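In Praise of the Dull Demonstration

Every robotics talk I have sat through this year has had the same slide in it, the one where the line goes up. More demonstrations, better robot. I believe the line. I have even drawn one myself. What I would like to complain about is what goes into it.

Our group at Hurkdale spent November collecting demonstrations with hand-held grippers. A person holds a gripper in each hand and does the job, and the recordings go to a policy that will one day do it without the person. By the end of the month we had 462 of them. Ifigeneia Triantafyllou, who has more patience than the rest of us combined, watched every one and threw out 13 for being bad. Fair enough. Then she proposed throwing out a good many more for being too good.

Her argument annoyed me for a week and I now repeat it as if it were mine. People who have done a task 19 times in a row get slick. They stop hesitating, they stop missing, and they stop showing the policy how to get out of trouble. The robot learns from a pianist and then plays like someone who has never hit a wrong note and has no plan for when it does.

So we retrained on the clumsy ones, with the fumbles and second tries left in. On the Dernholm arms, the policy recovered from a bad approach far more often. It was also slower, and a little embarrassing to show visitors. 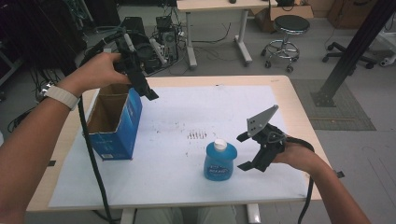
Two-handed collection with the bottle and the open blue box.

I don't claim this settles anything. It is one lab and 4 tasks, and the people at Vomanham will say, correctly, that we should have matched the two sets for length. But I would trade a good deal of our field's enthusiasm for size - including my own slide - for one honest paragraph in each paper on who held the grippers, how long they had been at it, and whether they were bored.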